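Preletti camera bracket kit - anyone running one?

mzurcher
Looking at the Preletti bracket kit for our bench arm. It's $272 with the clear shield, $18 more for the long screws. We sort and stack plastic cups and need a fixed view of the table. Does the mount hold its position, and is the shield any good?

corrado_l
Had one since July. The bracket is solid. I've run 300 cycles between checks and the aim hasn't moved. Setup took me 2 hours, mostly the cable. My complaint is the field of view. The lens is narrow and anything that gets near it takes over the picture. I pulled this one out of Thursday's run.

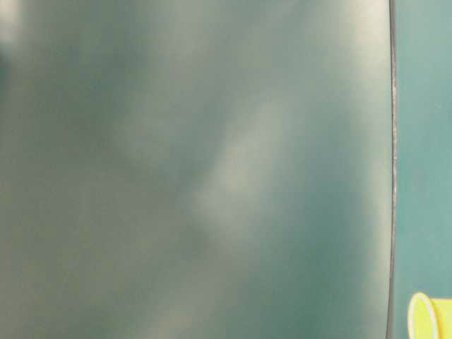
Yellow cup at lower right, something very close to the lens over most of the rest.

Most of my frames are clean, but when I get one like that I throw it out. There's enough cup to get the color and part of the rim and that's it.

niloufar_s
That's a placement problem, I wouldn't mark the kit down for it. Raise the bracket to the top slot and angle it in from the side. The manual shows it too low.

corrado_l
Tried the top slot. The cups get small and the detector starts missing them. You trade one thing for another.

ditley_fan
What is the gray-green stuff? Is that the shield?

corrado_l
Can't tell from the picture. There's a thin dark edge down the right side of it, so a sheet or plate of some kind, but it's too blurred to say more.

soudabeh.e
I returned mine and bought the Grønli mount. Wider lens, worse hardware. The clamp needs tightening every morning. If you don't mind that, it's the better buy for cups.

niloufar_s
Disagree. A mount you have to tighten every day means recalibrating every day. I'd take the narrow lens.

mzurcher
Thanks all. Does Preletti sell the wide lens separately? The Prunddale shop page only lists the kit.

corrado_l
Not that I've found. Email them before you order. They answered me the same day about the screws - get the long ones if your table top is thick.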